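1/ Hilo corto sobre el filtro de fotogramas que metimos el lunes en Neranix, nuestro paquete de percepción. Lo programamos Pendo Kimaro y yo.

2/ Dos vistas de muñeca, mismo sitio:

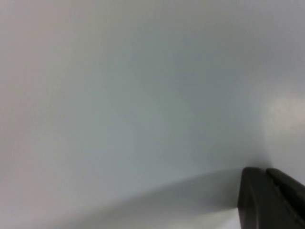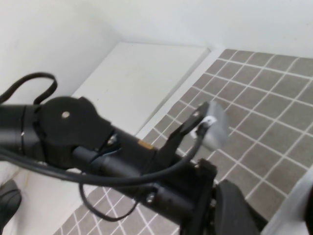 3/ El estimador de pose trataba igual todos los fotogramas. Si la cámara quedaba pegada a una superficie lisa, devolvía una pose inventada con confianza alta. En la primera vista solo hay un borde nítido, el del dedo negro de la pinza, y el resto es gris azulado sin textura. En la segunda, las juntas blancas de las baldosas dan una rejilla que se puede seguir.

4/ El filtro aplica primero la máscara del propio robot y luego cuenta esquinas en lo que queda. Si no llega al umbral, el fotograma no pasa al estimador y el planificador tira de odometría articular.

5/ Pasamos 3.000 fotogramas antiguos. Descartó 858. Revisamos a mano los descartes y 4 eran válidos, todos con desenfoque de movimiento.

6/ Pendiente: los cables. La máscara sale del modelo CAD y ahí no existen, así que un cable que cuelga sobre el suelo cuenta como fondo. Victor Nyanda propone dilatar la máscara. Yo prefiero segmentar.

7/ El umbral está en el fichero de configuración, por cámara. Si usáis la rama Flekov, actualizad antes: ahí el parámetro aún se lee en píxeles.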